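Cuaderno del taller, septiembre, domingo por la tarde

Entro con el taller vacío de gente y el compresor apagado, que es como mejor se piensa. Toca pasar a limpio lo de las colas antes de que se me mezclen las tandas en la cabeza, ¡y hay cosas muy buenas!

Recordatorio de dónde estábamos: queremos una cola de huesos que aguante abierta lo suficiente para encolar un respaldo curvo sin carreras. La receta de siempre (un volumen de perlas, dos de agua, noche en remojo, baño maría) agarra de maravilla, pero en cuanto sopla la corriente de la puerta gelifica en la brocha. Leandro propuso añadir urea y Zodwa quería probar también con sal común, por lo barato. He hecho las dos.

Tanda A, sin nada. 100 gramos de perlas, 200 de agua. Color miel, olor soportable. Gelifica pronto, como era de esperar. Queda de testigo.

Tanda B, con urea, 20 gramos. Qué gusto de cola. Corre por la veta como aceite templado y me dejó colocar, arrepentirme, mover la pieza y volver a colocar. El gel sale más blando, eso sí, y hay que dejar los sargentos puestos hasta el día siguiente. Ni se me ocurra descargarlos antes de comer, que me conozco.

Tanda C, con sal. Alarga el tiempo abierto, pero noto la línea de cola algo pegajosa al tacto. Zodwa, échale un ojo tú, que tienes mejor mano para esto. Las probetas están en la balda de la ventana, con la letra a lápiz por la testa.

Las tres las hice en haya, caras recién cepilladas y sin lijar. Muchen insiste en que un dentado previo mejora el agarre, y me parece una idea estupenda para la próxima serie: mitad dentadas, mitad lisas, misma olla. 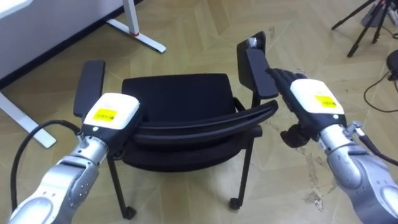 La silla negra de oficina, entre los dos brazos.

Sigo con la olla. El termostato marca una cosa y el termómetro de vidrio otra. He puesto cinta en el mando donde el agua se queda a 142 Fahrenheit en el termómetro viejo de Yiran (el de la escala americana, sí, ya lo cambiaremos). A esa temperatura la cola está fluida y no huele a quemado. Si alguien la sube «un poquito» se pierde fuerza, y luego vienen los lloros.

Limpieza: trapo con agua caliente bien escurrido, enseguida. En la probeta B esperé demasiado y tuve que rascar el rebosado ya gomoso, que por cierto se levanta en una tira entera, satisfacción pura.

Prueba de reversibilidad en una unión vieja de la tanda anterior: espátula calentada, unas gotas de agua y paciencia. Abrió limpia, sin arrancar fibra, en aproximadamente 20 minutos. Para restaurar esto es oro. Me acordé de aquel travesaño pegado con epoxi que hubo que sacar a formón y me dieron ganas de aplaudir.

Pendiente:
Romper las probetas A, B y C con la palanca, en ese orden, y anotar si parte la madera o la línea de cola.
Repetir B con la mitad de urea.
Pedir perlas; queda un culo de bolsa. Zihan, ¿miras si en Gitance las tienen en saco pequeño?
Tapar la cola sobrante y meterla en la nevera, etiquetada. Etiquetada, por favor, que la última vez parecía caldo.

Nota al margen: he probado una gota de B sobre chapa de nogal, a martillo, y se ha quedado plana a la primera. Mañana la golpeo con la uña por toda la superficie a ver si suena a hueco en algún sitio.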